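Notes > Household > Laundry and Linens

Getting wax and oil out of a cotton tablecloth

I own more tablecloths than I need and have ruined a few of them by treating every stain the same way. What follows is the procedure I settled on after moving to Nillville, where the tap water is hard enough to change the results. It applies to woven cotton and cotton-linen blends. I haven't tested it on polyester, which holds oil differently and shouldn't get this much heat.

The two stains that matter are candle wax and cooking oil. Wine and coffee get more attention, but both are water-based and most of what they leave comes out with a cold soak and an oxygen bleach. Wax and oil don't dissolve in water at all, and a hot wash without any preparation spreads them into a larger, paler mark that is harder to find the next time.

Wax first. Let it harden completely. If the cloth fits in the freezer, put it there for an hour, then flex the fabric under the spot so the wax cracks. Lift the pieces off with the edge of a plastic card. A knife works faster and will also cut a thread sooner or later. What remains is a thin layer inside the weave. Put plain brown paper above and below the spot and press with a dry iron on a medium setting, moving to clean paper each time it picks up a mark. I stop after 2 sheets in a row come away clean.

Colored wax is a separate problem. The paper takes the wax and leaves some of the dye. Dab that with rubbing alcohol on a white rag, working from the outside in, and test a hem beforehand. Red dye from the Festora dinner candles has beaten me twice. I now buy the undyed ones.

Oil needs a surfactant applied directly to the fabric before any water reaches it. Ordinary dish soap is fine. Work it in with a fingertip, leave it for half an hour, and rinse from the back of the cloth. I used to cover fresh oil with cornstarch, and it does pull up the surface layer, but on a stain older than a day I could measure no benefit. By "measure" I mean I put equal drops of sunflower oil on squares cut from a dead tablecloth and compared them under a desk lamp.

Hard water reduces what the detergent can do. Calcium ties up part of it and leaves a gray film that looks like old dirt. Two changes helped: a spoonful of washing soda in the drum, and a lower spin speed. The second has nothing to do with stains. At 1000 rpm my machine sets creases into heavy cotton that take a long time to iron out, and the cloth dries overnight on the rack anyway.

The machine is an old Wulenico with a dial, and its manual gives one line to table linen. It recommends the hottest cycle. I disagree for anything with a woven pattern in two colors. Warm is enough once the pretreatment is done, and the lighter color stays cleaner over repeated washes.

Drying comes last, and it's where most of my failures happened. Check the spot in daylight while the cloth is still damp, and check again once it has air-dried, when leftover oil is easier to see. If any shadow remains, go back to the soap. A tumble dryer will fix the oil in place — after that I've had partial success with repeated soap treatments and no complete recoveries.

Storage is simple by comparison. I roll cloths on cardboard tubes instead of folding them, with the right side facing out. Starch goes on just before use. Put away starched, cotton yellows along the outer layer and attracts silverfish, which I learned from a Šimko damask that spent a winter in the hall closet.

I keep a card for each cloth with the fiber, the wash temperature and whatever has been spilled on it. The one with the longest list is still in use.
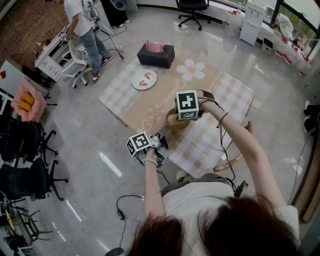
Next I want to sort out napkins, which get washed far more often and wear through at the corners first. Mine have mitered hems, and the stitching goes well before the fabric does. I'm trying a longer stitch on half the set and will post the results in May.

Contact | All text copyright the author | Back to top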